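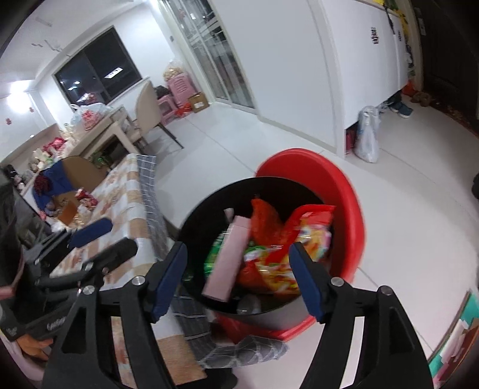

Home News Science Law and Money Puzzles Teachers

Saturday, January 18, 2025
By Mairéad Keogh

How does an oil company get permission to drill?

Oil is found in layers of rock deep under the ground. A company that wants to bring it up cannot simply choose a spot and begin. It needs permission, and the permission usually comes from the government of the country where the oil is. The written permission is called a license.

Who owns oil under the ground?

In most countries, oil that has not been pumped out yet belongs to the state. It does not matter who owns the field or the seabed on top of it. The United States is different. There, a person who owns land may also own the oil below it. That right is called a mineral right, and it can be sold separately from the land. One family can own a farm while another family owns the oil underneath.

What is a block?

Governments divide large areas into pieces called blocks. A block is drawn on a map with straight lines, and each one has a number. Companies apply for blocks by sending in a plan and, in many places, an offer of money. This is called bidding. The bids stay sealed until the closing date.

Take a company called Bergmann that wants Block 30. A second company, Jenuden, wants the same block. Bergmann offers to drill two test wells. Jenuden offers to drill one test well and pay a larger fee. The government's oil office compares the two plans using rules that were published before the bidding opened. It checks whether each company has enough money, trained workers, and a plan for dealing with spills. Then it awards the block.

What does the license say?

A license is a long document. The one for a single block can run to 300 pages. It states where the company may work, for how many years, and what it must pay. It also says what has to happen at the end. Wells must be sealed with cement, and equipment normally has to be taken away.

Most licenses have two stages. In the exploration stage, the company searches. It sends sound waves into the rock and records the echoes. If the echoes look promising, it drills a test well. Many test wells find no oil that is worth pumping, and these are called dry holes. In the production stage, the company pumps oil and sells it.

What is a royalty?

A royalty is a share of the oil, or of the money from selling it, that goes to the owner. Suppose the royalty is 10 percent and the company sells 557 barrels. The owner receives the value of 55.7 barrels. The company must pay this even in a year when it makes no profit. Tax is separate and is normally worked out from profit.

Can a license be taken away?

Yes. If a company does not drill the wells it promised, or does not pay, the government can cancel the license. The company may disagree. In that case the two sides can go to court, or to a panel of independent experts in law called arbitrators. The panel reads the license, hears both sides, and makes a decision.

Words to know

Barrel: a unit for measuring oil, equal to 42 US gallons.
Bid: an offer made in a competition.
Block: a numbered area on an oil map.
Dry hole: a well without enough oil to be worth pumping.
Royalty: a share paid to the owner of the oil.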